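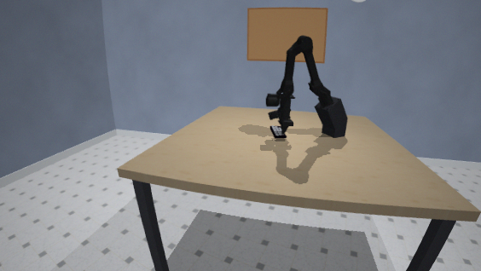

Notes from the Shop: Living Through a Kitchen Remodel

February is when the phone starts ringing again at Grube, and most of the calls are about kitchens. People have spent the holidays bumping hips with their relatives in front of the oven, and by the new year they've had it. We understand completely! So we thought we'd use this month's newsletter to talk about the part of a remodel that doesn't make it into the pretty brochures, namely how you and your family are going to eat while it's going on.

We just wrapped up a kitchen over in Bredora, a sweet older house with a narrow galley and a back porch that had been closed in at some point (badly, I'm sorry to say, with no insulation at all under the floor). The family stayed in the house for the whole job, two kids and a very old beagle included. From the first day of demolition to the day the water was hooked back up was 23 working days, and they came through it in better spirits than we did.

What helped them most was setting up a little temporary kitchen before we ever carried in a hammer. They put the old refrigerator in the dining room, with the microwave and a toaster oven on the sideboard, and they did their dishes in the laundry sink. If you're going to do the same, please let us know ahead of time which outlets you plan to use. A toaster oven and a microwave on one circuit in a house that age will trip the breaker every morning at 7:30, right when somebody needs to leave for school, and we're happy to look at your panel while we're there measuring.

We hang a zippered plastic door at the work area and run a fan out the nearest window, and that catches most of the dust. It doesn't catch all of it, and I'd be fibbing if I told you otherwise. Take the curtains down in the next room over, roll up the rug, and change your furnace filter at the halfway point and again when we leave.

A word on cabinets, as we've had a lot of questions. Our Zeva line is still running 14 weeks from the day you sign off on the drawings. The Zenar doors come in faster, but only in the painted colors, and the sage green is out until spring. We won't start tearing anything out until your boxes are in our warehouse and we've opened every one of them to check for damage. I know it feels slow when you're excited to get going, but a long wait with a working stove is so much nicer than a short one without.

Oh, and the pulls! The brushed brass bar pulls we used in Bredora were such a hit with everyone who came by that we've brought in more. A full set for an average kitchen is $169, and we'll drill for them at no extra charge if you're already on our schedule.

The showroom is open until 6 most evenings this month, and there's usually coffee on. Bring your measurements if you have them, or a sketch on the back of an envelope, and plan on staying a while, as we do like to talk. We have 2 kitchen openings left before summer, along with a little room for smaller jobs like pantries and mudroom benches.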